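Review: Driva hand-held demonstration grippers, two-unit set
Equipment evaluation, Clundarside

The Driva set allows a person to show a robot how a task is done by carrying out that task with a pair of hand-held grippers. No robot needs to be present during recording. The operator holds one unit in each hand, and the movements are stored for later use in training. Clundarside evaluated the set over 35 working sessions to decide whether it should replace remote control as the standard method for recording household tasks. The price paid was $2,596, with two grippers, chargers and one case included.

Previous recordings were made with the Prarko remote-control station, where an operator moves a pair of robot arms from a seat nearby. That system remains in service. It gives the operator direct knowledge of what the arms can reach, and a movement the arms cannot make is never recorded. Its weakness is speed. Clearing a counter by remote control took most operators several times as long as doing so with the Driva units, and new operators needed a full day of practice before their recordings could be accepted.

With the Driva set, the same operators produced acceptable work on their first morning. The ribbed inner faces of the fingers give a secure hold on smooth plastic, and the opening action is light enough for long periods of use. Washroom tasks formed the largest part of the evaluation: lifting bottles, moving soap dishes, wiping down and returning each item to its position beside the faucet.
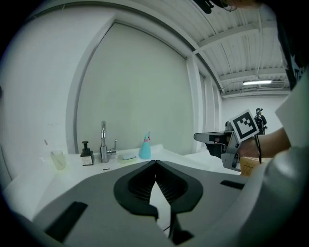 The sink counter, and a spray bottle held by its gripper.
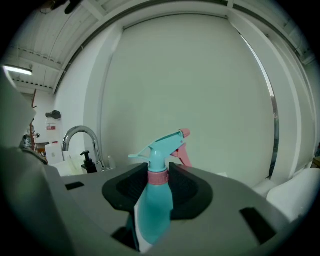 Mohammed asked whether recordings made this way are of any use when the robot's arms are shorter than the operator's, adding that a previous project had lost weeks of work to exactly that problem. The concern is justified. A person leans, turns at the waist and steps sideways without thinking, and a fixed robot can do none of these. Clundarside now marks a standing position on the floor for each task and asks operators to remain on it. Recordings that involve a step are set aside. Under this rule the share of usable work rose noticeably, although operators found the restriction tiring.

Several shortcomings should be recorded. The units are bulky at the wrist, and two of them brought close together over a small basin will touch. Handing an object from one gripper to the other requires practice. Trigger sprayers can be carried and set down with ease, but squeezing the trigger was too difficult for most operators and has been removed from the task list. The printed manual covers charging and storage in detail and says very little about calibration, for which eight separate steps are required.

Battery life was adequate for a morning. Replacement finger pads are sold only in sets, and delivery of the first order was slow.

The Driva set is recommended for counter and tabletop tasks that require two hands and moderate precision. The Prarko station should be kept for work near the limits of the robot's reach and for any task in which force matters. Departments wishing to borrow the set should apply to the equipment office in writing. A second set has been requested for November.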